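**FOR RELEASE IN AUGUST**

# Fagerlund Workshop Members Release Plans for Vavia, a Hand-Held Gripper Built on a Shared Bench

The Fagerlund shared workshop has released the full plans for Vavia, a hand-held gripper that members designed and built in the back room over the winter and spring. The plans, the parts list and the assembly notes are free to download and may be copied, changed and built by anyone for home or club use.

Vavia is a two-finger gripper on a handle. A person holds it, closes the fingers on an object and moves the object by hand, while a wide-angle camera records the view past the fingertips. The recordings are used to teach a robot arm to do the same job. The workshop's own arm, called Jukum, is bolted to a bench near the window and has been under construction for longer than the gripper has.

"We wanted to practice with ordinary stuff in ordinary furniture," said Solveig Viklund, who leads the build group. "The arm is slow to set up and it can only reach its own bench. With the gripper you just walk over to a shelf and start."

The group spent $300 on parts for the first working unit. That figure covers the camera, the screws, the filament and the finger pads, but leaves out the use of the workshop's printers, which members already pay for through their dues. Two earlier versions were scrapped. The first had smooth pads that let glazed dishes slide, and the second had a handle that turned in its socket whenever the fingers closed hard.

The current fingers are black, with serrated tips and ridged orange pads on the inner faces. Each side carries a small square marker that the camera can read, so the software can work out how far apart the fingers are in every recording. The markers have to be printed flat and stuck down without bubbles – the assembly notes give a full page to this step.

Guadalupe Ponce designed the pads and tested them on household objects brought in by members.

"Soap dishes were hard," Ponce said. "They're low and curved, and you have to come in level or you push them away from you. We changed the angle of the tips because of one soap dish."

Along with the plans, the group is releasing 3,255 recordings made with the gripper by 16 members. Most show one object being picked up and put down again on a shelf, in a cabinet or on a table. Bottles, cups, books and small dishes make up the larger part of the set. Members recorded in the workshop and in their own homes, and each recording was checked by a second person before it was added. Recordings that showed mail, faces or family photos were taken out.

Cabinets and shelves with sides were given extra time this year. An open table lets the hand come in from any direction, but inside a cabinet the gripper has to enter from the front and leave the same way without knocking over what stands behind.
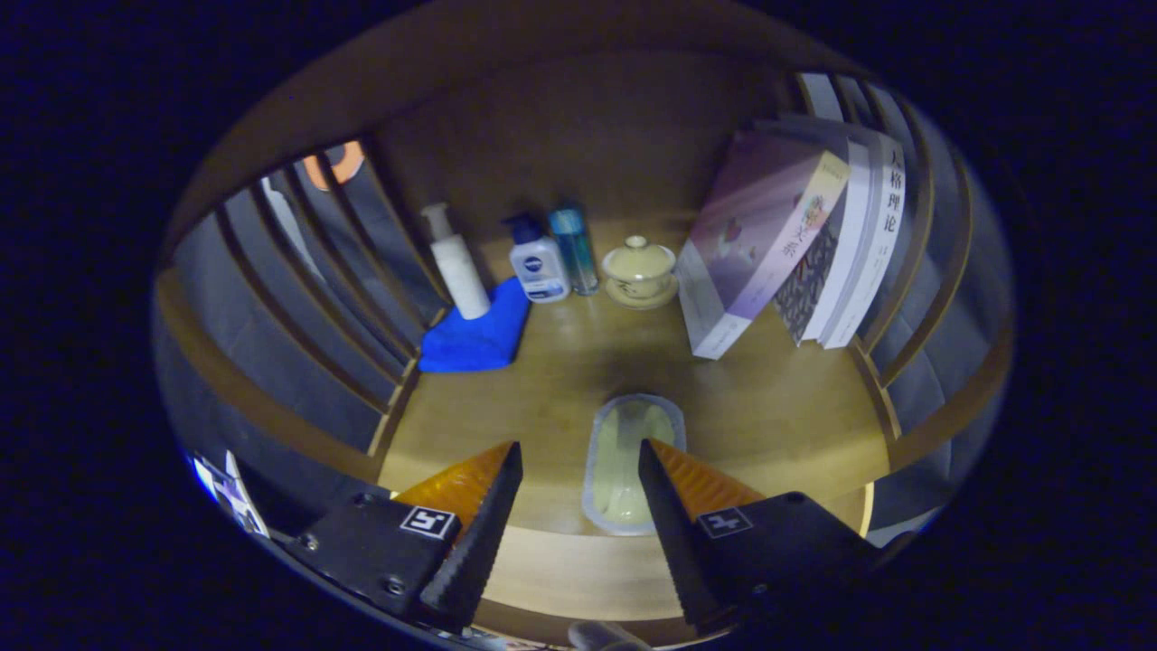 The wide view also took some getting used to. Straight boards look bent near the edge of the lens, and the first version of the software misjudged distances there. Hedvig Hovland rewrote that part in the spring. Her version, named Musta, is included in the download and runs on an ordinary laptop. It needs a short calibration with a printed sheet each time the camera is removed and put back.

There are known limits. The pads wear down and should be checked before each long session. The gripper is not meant for hot items, glass with chipped edges or anything with a blade. Left-handed members have asked for a different handle, and a drawing for one is in the download, though it has not been built yet.

Building one unit takes 6 hours for a person who has used a 3D printer before, not counting print time. Soldering is limited to one connector. The notes list the screw sizes in both metric and inch, and they point out the two screws that should be left loose until the fingers are lined up.

The workshop will hold an open evening at 7 p.m. later in the month, where visitors can try the gripper and see Jukum attempt the shelf task. Jolán Virág will show how the recordings are checked and sorted. Places are limited by the size of the back room, and people who plan to come are asked to sign up at the front desk.

Builders who make their own unit are invited to send in changes and corrections. Eamon Nic Aodha is collecting these and will put out a revised set of plans once the left-handed handle has been tested.

**Press contact:** Eamon Nic Aodha, Fagerlund shared workshop. Printed copies of the assembly notes are available at the front desk on request.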